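Home | Forums | Crafts & Decor | Flowers | Search | Log in
Print this thread | E-mail this thread
Reading time: 3 min

Fake flowers in a clear vase: does it ever look right?

Leidy_C
My sister-in-law keeps telling me artificial flowers "have come a long way." I've heard that since I was twelve. I need something for a hall table that gets no daylight, and the shop on Pacheco wants 143 for a ready-made arrangement. For that I could buy real ones until October. Has anyone done it themselves and still liked it a month later?

walter.apaza
No. They collect dust, and the stems give them away. If you must, use a vase you can't see through.

zmosquera
Disagree with Wálter. Clear is fine if the stems are green all the way down and you don't cross them like pick-up sticks. Frosted is better still. What looks fake is every flower standing at the same height.

walter.apaza
You've got 2,000 posts on here and I'd guess half of them are defending plastic roses.

zmosquera
And you've never posted a picture of anything.

Fidelina R.
I bought the Jidetti mixed bunch after reading the raves on this board. Half of it went in the trash. The leaves slide down the stems and the blue ones are a blue no flower has ever been. Their roses are okay. I wouldn't buy carnations from them again.

Leidy_C
So how many stems for one tall narrow vase? The Estitz page says "fill generously," and they would say that, they sell stems.

mbedoya
Fewer than you think. Put the tall one in first and let it lean out to one side, then keep the dark red low near the middle. Buds go in last. I don't see why you'd need a kit for this.

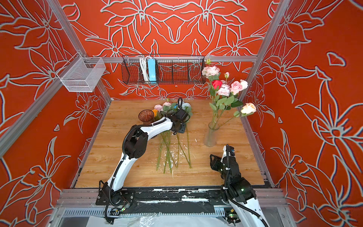

Roses and carnations in the frosted vase, the rest of the flowers still on the table. Posted by mbedoya

Leidy_C
OK, the peach one sticking out to the right is nicer than I expected. Not sold on the red next to all that pink.

walter.apaza
The red is the only part I'd keep. And against an orange-red wall with giant flowers printed on it, who's looking at the vase?

Fidelina R.
For once I'm with Wálter on the wall. I'd want to see it against plain white before I believed anything. What about the brown ribbed vase, is that for the ones lying down?

mbedoya
I'd cut those way down first. It's short, and those stems are long.

zmosquera
Don't cut them, bend them. You can't put it back once it's cut.

mbedoya
Bent wire in a short vase tips over. Tried it, swept it up.

Leidy_C
I'll try six stems from the Rerkance outlet and keep the receipt.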